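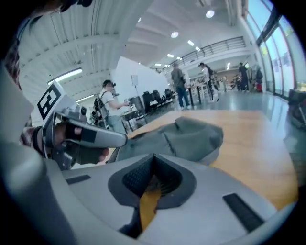
Two-handed fabric task, view from the right gripper. Folded gray-green stuff on the wood table, second gripper coming in on the left.

gripfan_dkingi
OK, I've been promising a write-up since June and I finally have enough to share. We've been recording demos with handheld grippers (no arm on the table at all, you just hold the tool and do the job yourself) and I am completely hooked. You do the task, the tool logs it, done!

The current job is soft stuff: straighten it, turn it, open the zipper, close the zipper. 241 clean demos so far on the one table. My goal is 3,000 across several tables and several people, because right now the policy has mostly learned how I move my wrists.

Stuff I wish I'd known:
Slow down before the grasp and keep the rest at normal speed. If you creep through the whole thing the policy creeps too, and it's painful to watch.
Do your marker check every time you pick the tools back up. We lost a whole afternoon to a tag that was mounted a hair crooked.
Let people walk around behind you. I used to ask everybody to clear out and I've stopped.
- Declan Kingi

lidis_user
Great stuff. What are you using for gripper width, the tags on the fingers or an encoder?

gripfan_dkingi
Tags. Encoder is on the wish list.

oldteach
I'll be the grump. I still get better results from teleop with a leader arm. With handheld you can reach any pose you like, and then the real arm hits a joint limit halfway through the fold. We did a bag task at Julanmont and threw out a third of our handheld demos for that. Teleop is slow and my shoulders hate it, but every demo I keep is one the robot can do.

gripfan_dkingi
Fair, and I've been bitten by it! We run a reachability filter overnight now and it drops 2 or 3 out of a batch of 40. But look at the speed. I can get 13 zipper demos in the time it takes me to do one decent one on the leader arm. Maybe I'm just bad at the leader arm.

oldteach
13 to one? You are bad at the leader arm.

gripfan_dkingi
Probably true lol

Anyway, the backpack is my favorite object by a mile. It slumps differently every time you set it down, and the zipper seam runs along a curve, so you have to keep turning your hand while you pull. Starting position for most of the zipper set is flat on the table, lower edge toward the gripper:
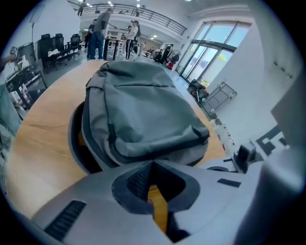

Liesbeth Geerts
Curved zippers are where our Dromberg project got stuck, so I'm following this closely. How do you handle the second hand? Ours had one gripper pinning the fabric and one pulling, and the policy kept letting go with the pinning hand first. We ended up adding a short pause at the end of every demo with both grippers closed. It helped a lot, though I won't claim it fixed everything.

gripfan_dkingi
Oh I love that, stealing it. We see the same early release and I'd been blaming sync between the two recordings.

lidis_user
Could still be sync. Clap test at the start of each session?

gripfan_dkingi
Yep, grippers tapped together twice. Offset looks fine on the ones I've checked, but I haven't checked all of them.

oldteach
Check all of them. And if you post the filter script I'll run it on my old handheld set and see how many I could have saved. I'm grumpy, I'm not stubborn.

gripfan_dkingi
Deal. Needs a cleanup first, half the paths are hard-coded to my laptop.

Last edited 27/12/2023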